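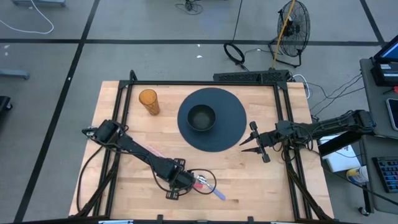

Téléopération à deux bras : vous enregistrez le bras qui ne fait rien ?

marietjie_h
Bonjour à tous, et merci d'avance à ceux qui me liront jusqu'au bout, je sais que je suis bavarde ! Nous en sommes à 300 démonstrations sur notre poste, toujours avec le bol noir sur le tapis rond bleu marine, le gobelet orangé à côté et l'ustensile à manche mauve tenu par la pince gauche. Le bras droit, lui, attend souvent pinces ouvertes au bord du tapis. Ma question : faut-il garder ses positions dans l'enregistrement, ou figer ce bras et ne garder que le gauche ?

perketti
Garde tout, sans hésiter. Chez nous on avait coupé le bras passif pour gagner de la place, et il a fallu refaire une bonne partie du jeu en avril quand la tâche a changé. J'en ai encore mal aux poignets - le pilotage à distance pendant des heures, ça use son homme.

Noguchi_34
Pas d'accord avec perketti (une fois n'est pas coutume). Un opérateur ne tient jamais sa main libre parfaitement immobile, et le modèle apprend ces petits tremblements comme s'ils voulaient dire quelque chose. Sur nos 1 097 épisodes, on a fini par bloquer le bras inutile et le geste est devenu bien plus propre.

marietjie_h
Ah, c'est exactement ce que je crains, le mien tremblote dès que je me concentre sur le manche. Et guider le bras à la main, vous avez essayé ?

perketti
Oui, et pour un ustensile je ne le ferais plus. On sent mieux l'effort, c'est vrai, mais on finit toujours avec son coude devant la caméra ! Noguchi, bloquer d'accord, mais enregistre quand même la position bloquée, ça ne coûte rien.

Noguchi_34
Là-dessus je te suis volontiers.

setsuko.s
Bonsoir, j'arrive avec un détail pratique : vérifiez aussi les câbles autour du poignet gauche. Les miens tiraient un peu à chaque rotation et je compensais sans m'en rendre compte, si bien que 40 prises sont parties à la corbeille.

marietjie_h
Merci Setsuko, je regarde ça demain matin avant de relancer une série, bras droit bloqué et position enregistrée. Je reviens vous raconter, promis !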